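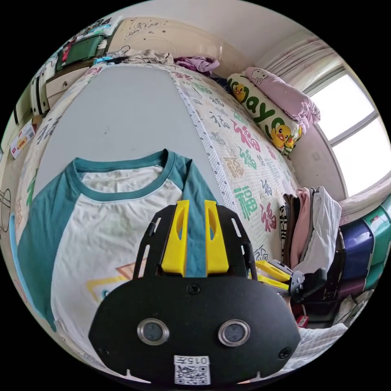
The Wasance Family Lines project has now finished its second period of work, and I am glad to report to the Jacquet Fund on what was done from the end of summer until today. The project collects the histories of families who left the Wasance valley to work in other places, and of those who stayed. At the start we were thinking only of papers: parish books, letters, work permits, ship lists. In the interviews people also speak very much about clothes, so we have added a field for them in our form. A T-shirt like the one with the white body and the teal sleeves would have been left out of our first form, and now it has a line of its own, with space for who wore it and who kept it. The change was small, and it did not cost anything from the budget.

Report date: Wed 1 March

Parish books

The reading of the parish books is the largest part of the work and it has gone well. We have finished the baptisms and the marriages for the upper valley. The burials are finished only in part. The handwriting in the burial books is difficult, and in one of them the ink has gone through the paper, so that both sides must be read together. We decided to leave the worst pages for the summer, when the daylight in the reading room is better.

In total, 2000 entries are now typed and checked a second time by another reader. The second reading takes more hours than we wrote in the application. I would like to keep it anyway. In the first period we found that the same family name was typed in different forms, and after this a person searching for her grandmother could not find her. Now the reader types the name exactly as it stands in the book, and a standard form is put beside it.

Interviews

We have recorded 38 interviews. Most were made in the homes of the speakers and the others in the reading room at Tratetti. The speakers are mainly older people, but in December we also recorded several of the younger generation who came home for the holidays. I did not expect so much from these talks. The younger people know fewer names, but they often know why two branches of a family stopped speaking, and the older ones prefer not to say it.

Transcription is behind the plan. The reason is the dialect. We tried to have the first version made by the Plonex program, as described in the application, and the result was useful for speakers who use the standard language. For the dialect of the upper valley it was so poor that correcting it took longer than typing from the beginning. We now use Plonex only for the first group, and we type the others by hand. I estimate that all interviews from this period will be in written form before the autumn.

Each speaker has signed the permission paper. Three speakers asked that their recordings stay closed during their lifetime, and we marked these in the catalog. One family wished to hear the recording before they decided. I have sent it to them and I am waiting for the answer.

The reading room at Tratetti

The room is open on 3 afternoons a week, as agreed. It was closed for a short time in winter when the heating did not work. The landlord has repaired it and did not ask us to pay. We bought a second table and a lamp with a long arm. The scanner which was bought in the first period is in good order, apart from the lid, which does not stay up by itself.

Visitors come mostly with one question, for example the year when a great-grandfather left, or the name of the house where he was born. House names are a problem I must mention again. In the valley a family was often called by the name of the house, and when they moved to another house the name changed with them. A visitor from abroad will look for the surname in her passport and find nothing. We have started a list of houses with all the families who lived in each one, and the visitors use it more than anything else we have made. This list was not in the application. I ask the Fund to accept it as part of the work on the parish books, where most of its information comes from.

Visits to relatives abroad

The planned journey to the descendants in other countries has not been made. Two of the families who offered to receive us had to change their dates, and it did not seem right to spend the travel money on a shorter trip. I propose to move it to the next period. The route would be the same, with the stop at the coast first and the inland families after. In the meantime we have exchanged letters and scans with them. One family sent a full album, with the names written under nearly every face, and this helped us to put right an error in the marriage book for the lower valley.

Money

The spending is inside the budget in every line except transcription. The extra cost there comes from the typing by hand. The line for travel was not used. I ask for permission to move a part of the Plonex license money to transcription, because we need fewer places on the license than before. The table of costs and the receipts are sent separately by mail.

Next 6 months

We will finish the burials of the upper valley and begin the books of the lower valley. We will complete the typing of the interviews, and make the house list available in the reading room as a printed book as well, since many visitors do not like the screen. The journey abroad is planned for the end of this period, if the families confirm. We will also hold an open afternoon in Tratetti where people can bring letters and photographs for scanning and take them home again the same day.

There is one question on which I need the advice of the Fund. Some families ask for a copy of everything we have on their name, including interviews given by cousins. Until now I have given them only the parish entries. I would be thankful for a written rule on this before the open afternoon, as I am sure it will be asked there.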